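Letting Clothes Go: Your Questions About the Flellus Clothes Swap

I've been running the swap page for a while now and the same questions keep landing in my inbox, so I've put them all in one place. Last updated 11 Nov 2024.

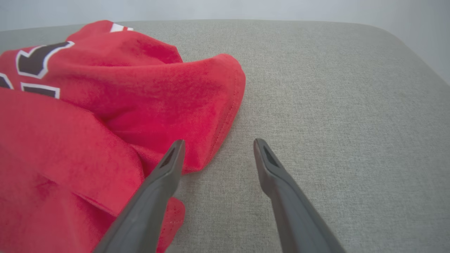 One reader wrote in to say she'd been to three swaps in other towns and come home each time with more than she took, and was there any point in her coming to ours if she was meant to be clearing out? I loved that message, partly as I've done exactly the same thing, and it's as good a place as any to begin.

Is there any point in coming if I always go home with more than I brought?

Yes! You can't go home with more from ours, as it happens, because we use tokens. One thing in, one token. One token, one thing out. If you bring seven things and only fall in love with two, you've cleared five and you can keep the leftover tokens for next time or drop them in the pot by the door for people who haven't got anything to bring. My correspondent came along in the end and left with a raincoat and nothing else, and told me she felt quite smug about it.

Where is it?

The hall at Sitby, on the road down towards the green. If you reach the petrol station you've gone too far. There's parking at the back but it fills up early, and the turning is tight, so if you've got a big car I'd leave it on the main road and walk down. The side door has a ramp. The front door has two steps and a very heavy door, and I'd avoid it if you've got a pushchair and arms full of coats.

How many things can I bring?

Up to 11. I know that's an odd number and people do ask. We used to say ten, then everyone turned up with ten and "just this one more", so we gave in and made the one more official. Scarves and belts count as half each, so two scarves is a token. Please don't bring bin bags full and ask us to pick through them for you, as we haven't the hands.

What sort of things do you take?

Anything you'd be happy to hand to a friend. That's the test I use and it works nearly every time. Jumpers, coats, frocks, jeans, sportswear, work clothes, maternity things (always wanted), children's clothes from age two up. Shoes if they're clean and the heels aren't worn down. Handbags too.

We don't take underwear, tights, swimwear, pillows, duvets or school uniform. Uniform has its own swap in the summer run by the Nadar group, and they do it far better than we would, with everything sorted by school.

Does it all have to be washed first?

Please, yes. Even if you've only worn it once, even if it's been in the wardrobe since you bought it. Clothes that have sat in a drawer for a year pick up a smell you stop noticing, and the rest of us haven't stopped noticing! If something's dry clean only and you don't want to pay for that, hang it outside on a breezy day and tell us when you hand it in, and we'll put a note on the hanger.

Go easy on the fabric softener. We've had a few people with bad reactions to strong scents and I'd like them to be able to come.

I've got things with velvet or a soft pile. How do I stop them looking flat and tired?

Turn them inside out before they go in the machine, use a cool wash, and don't cram the drum. Dry them flat or on a wide hanger, away from the radiator. Once they're dry, a soft clothes brush going one way only will lift most of the pile back up. If you've got creases that won't shift, hang the thing in the bathroom while you have a shower and leave it there for an hour. I wouldn't put an iron anywhere near it. I ruined a lovely green skirt that way, with a perfect iron-shaped patch right on the bottom, and I still think about it.

What about bobbles, missing buttons and small holes?

Bobbles are fine, but a quick going over with a fabric shaver makes a huge difference to whether someone picks it up. A missing button is fine too if you pin a note on saying so. Small holes go on the mending rail, which has become the busiest rail in the room, I think because people like a project. Big holes, broken zips and stains that have been through the wash and stayed put should go in textile recycling. We do have a recycling sack, so bring them if it's easier, but they don't earn a token.

I can't decide what to let go of. Any advice?

Oh, where do I start. I'm a dreadful hoarder by nature and it took me years to get any better. What works for me is turning all the hangers round the wrong way at the start of autumn and turning each one back when I wear the thing. By spring you can see very clearly what you've ignored.

I also keep a bag on the back of the bedroom door all year. If I put something on and take it straight off again because it pinches or rides up or makes me feel like somebody's aunt at a christening, it goes in the bag there and then. Don't put it back on the hanger, you'll only go through the whole business again in a month.

And if it's something you're keeping for sentimental reasons, keep it! I'm not going to tell anybody to part with their dad's cardigan. One box for that sort of thing is plenty, though. When the box is full, have a look through it.

Do you keep sizes separate?

We try. The rails are by size to begin with and by lunchtime they're by nothing at all. I'd ignore the number on the label anyway and hold things up against you. I've got three different sizes in my own wardrobe and they all fit. There are two changing cubicles with curtains and a proper long mirror in each.

Can men come?

Of course, and please do, and please bring things! The men's rail is always short. We get plenty of shirts and hardly any trousers or coats. If you've got a man at home with a wardrobe full of jackets he hasn't worn since the old job, have a gentle word.

Is it free?

Entry is £1 for grown-ups and nothing for children, which goes on the hall. Tea is by donation. There's usually cake, though I can't promise what kind, and it tends to go in the first hour.

How busy does it get?

The last one had 422 things through the door, which was our biggest yet and frankly a bit of a squash. We've only got room for 200 hangers out at any one time, so we top the rails up as we go along. What that means for you is that there's no need to queue at opening time. Good stuff comes out all day. I found my winter boots at ten minutes to closing.

When's the next one?

Late November, and the exact day goes up on the noticeboard outside the hall and on this page once the booking's confirmed. We start taking clothes in at the hall the evening before, and you can hand things in on the day as well, up to an hour before we close.

Can I drop things off if I can't make the swap itself?

You can. The Trasent laundrette lets us keep a box behind the counter, and they'll give you your tokens in an envelope. Put your name and how many things are in the bag on a bit of paper, and please tie the top. Don't leave bags outside when they're shut. We lost a whole lot to the rain that way.

What happens to whatever's left?

Some of it goes back in the cupboard for next time, mostly coats and knitwear in good nick. The rest is split between two charity shops in town, who know it's coming and have said yes. Summer clothes left over in winter are a pain to store, so if you can hang on to your sundresses until spring I'd be grateful.

Can I have my things back if nobody takes them?

Yes, if you tell us when you hand them in. We'll put a bit of yellow wool round the hanger. You need to collect them before we close though, as once the rails are packed away I've no hope of finding anything.

Can I swap with a friend directly and skip the tokens?

You can do that in your own kitchen, and I'd recommend it! Get a few of you round, put everything on the bed, open a bottle of something. Ours started more or less like that. Have a rule about what happens when two people want the same thing before it comes up. We toss a coin.

I've got a question that isn't here.

Drop me a line through the contact form and I'll get back to you, usually within a few days. If it's about lost property, I've currently got one glove (navy, left hand), a child's hat and a very nice umbrella.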